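4. O que as pessoas fazem com a faixa de comentário

Confesso que esta era a seção que eu mais queria escrever, e foi também a que mais mudou de forma entre a primeira versão e esta. Na seção anterior falei das embalagens e dos encartes; agora entro no material que fica dentro do disco e que, na minha vida de espectador, sempre foi o motivo de comprar o mesmo filme pela terceira vez: a faixa de comentário em áudio. Cresci ouvindo diretores velhinhos resmungando sobre orçamento por cima de cenas de cripta e de nevoeiro de gelo seco, e é claro que isso me torna suspeito. Fica o aviso.

4.1 O corpus

Trabalhei com 400 edições em disco de filmes de terror e suspense, todas lançadas por dois selos, Sitdale e Wudico. A escolha dos dois foi em parte conveniência (são os que eu tinha na estante, ou que consegui emprestados) e em parte método: a Sitdale encomenda comentários novos a pesquisadores e críticos, enquanto a Wudico costuma reaproveitar faixas gravadas para edições antigas, às vezes ainda da época do laserdisc, com aquele chiado simpático no fundo. São duas filosofias de reedição bem diferentes, e eu queria ver se o público percebia a diferença ou se isso era coisa da minha cabeça.

Das edições do corpus, 251 trazem pelo menos uma faixa de comentário. As demais ficaram de fora da análise desta seção, mas continuam contando nas tabelas do apêndice, onde também listo os extras em vídeo. Quando uma edição trazia duas ou três faixas, tratei cada faixa como unidade separada - decisão que discuti bastante com o Vilém Havlíček, que preferia somar tudo por disco. Ele tem um bom argumento: quem compra, compra o disco inteiro. Só que as pessoas escrevem sobre as faixas uma por uma, comparando, brigando, escolhendo lado, e eu perderia justamente essa parte.

Para o lado da recepção usei o fórum Vavinis, que existe há tempo suficiente para ter discussões sobre três ou quatro edições sucessivas do mesmo título. Li mais de 4000 mensagens. Li mesmo, uma a uma, com café, e dessas separei 1120 em que alguém fala de um comentário que de fato ouviu (mensagens do tipo "tem comentário?" ou "pena que não tem comentário" foram para outra pilha). A codificação foi feita no Cai, com um esquema simples de categorias que descrevo a seguir.

4.2 Categorias

Comecei com uma lista enorme e fui cortando sem dó. Sobraram quatro categorias: informação de bastidor, leitura do filme, companhia e queixa. As duas primeiras se explicam sozinhas. "Companhia" foi o nome que dei às mensagens em que a pessoa descreve o comentário como presença, alguém conversando na sala enquanto ela lava louça, costura, espera o sono chegar. Achei que seria uma categoria pequena, de rodapé, e acabei tendo que abrir subdivisões para dar conta dela. "Queixa" reúne silêncios longos, erros de data, narração do óbvio (o clássico "e agora ele sobe a escada") e o comentarista que leu o roteiro da própria fala com voz de quem está no dentista.

Uma mensagem podia receber mais de uma categoria. Há um usuário, por exemplo, que reclama durante três parágrafos das pausas de uma faixa da Wudico e termina dizendo que dorme com ela toda semana há anos! Marquei como queixa e como companhia, e acho que ele concordaria.

4.3 Novas e reaproveitadas

Minha hipótese de partida era bem direta: as faixas novas da Sitdale, mais densas e pesquisadas, apareceriam ligadas à informação e à leitura, e as antigas, da Wudico, ligadas à companhia. A primeira metade se sustentou com folga. Quem fala das faixas da Sitdale fala de produção, de fontes literárias, de censura, de cópias perdidas, e cita minuto e segundo com uma precisão que me deixou com inveja. A segunda metade é mais embolada. As faixas antigas atraem companhia, sim, mas atraem também um tipo de leitura do filme que eu não tinha previsto, feita a partir das contradições do entrevistado. O diretor jura que o corredor foi ideia dele, o diretor de fotografia jura que foi dele em outra faixa, e o fórum passa uma semana tentando resolver o caso com fotos de set e entrevistas de revista.

Isso me obrigou a reler boa parte do material. Eu vinha tratando o comentário antigo como um documento menos confiável e, portanto, menos útil para o espectador estudioso, e o fórum me mostrou gente usando essa falta de confiança como matéria-prima. Passei a anotar, para cada faixa, quando foi gravada e para qual edição, dado que as embalagens raramente informam e que precisei caçar nos créditos finais dos discos.

Um segundo ponto que merece registro é a perda. Quando um título muda de selo, a faixa antiga muitas vezes não acompanha, por questão de direitos, e o colecionador fica com dois discos na prateleira: um pela imagem, outro pela voz. No Vavinis isso tem até um apelido, "disco de ouvir". Encontrei listas inteiras deles, mantidas com um capricho de bibliotecário, e foi a partir dessas listas que montei a comparação entre edições que aparece na próxima seção.

Figura 4. Cartão branco pequeno, seguro entre as duas mãos sobre um tampo branco.

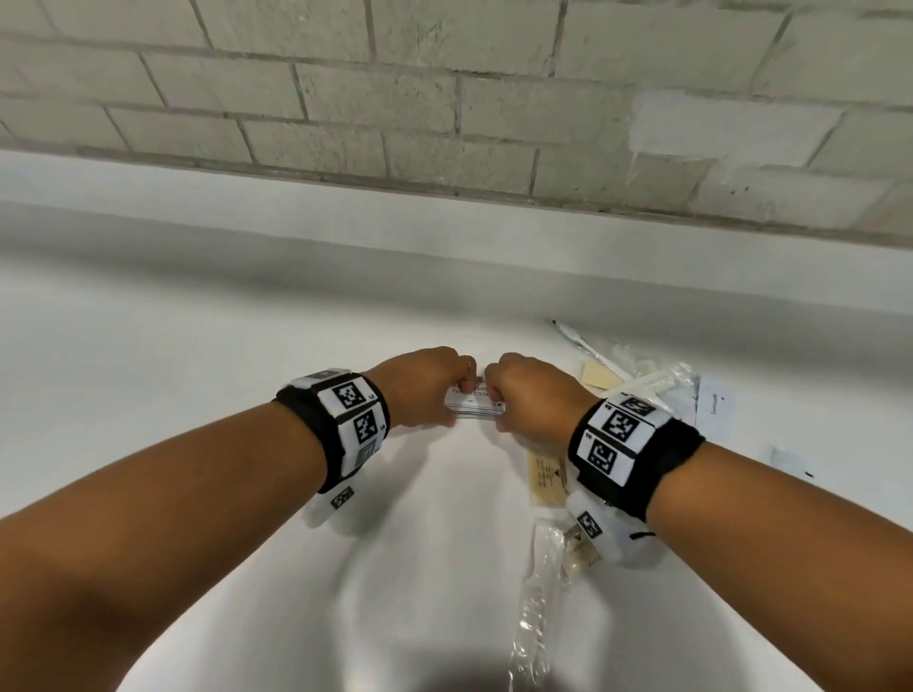 Shengli Jia, ao ler o rascunho desta seção, observou que eu estava juntando sob "companhia" duas coisas distintas: o hábito de deixar a faixa tocando sem prestar atenção e o hábito de reouvir a mesma faixa prestando muita atenção, por afeto à pessoa que fala. No primeiro caso, disse, qualquer voz serviria; no segundo, só aquela. E perguntou se a preferência pelas faixas antigas não viria quase toda do segundo grupo, já que muitos dos entrevistados daquelas gravações morreram.

Fui conferir, um tanto contrariado, e a distinção funciona. Recodifiquei a categoria inteira em junho, separando "fundo" de "reencontro" (os nomes são meus, aceito sugestões). O fundo se distribui pelos dois selos sem diferença que eu saiba interpretar. O reencontro se concentra nas faixas da Wudico, e o tom muda bastante: as pessoas falam da risada do ator, de uma história contada pela metade, do momento em que alguém se emociona e o microfone continua aberto.

Deixei de fora dessa recodificação as mensagens ambíguas, que não são poucas. "Coloco sempre no outono" pode ser uma coisa ou outra, e não achei justo decidir pelo autor. Elas continuam na tabela com a etiqueta antiga, e quem quiser refazer a conta pode partir dali.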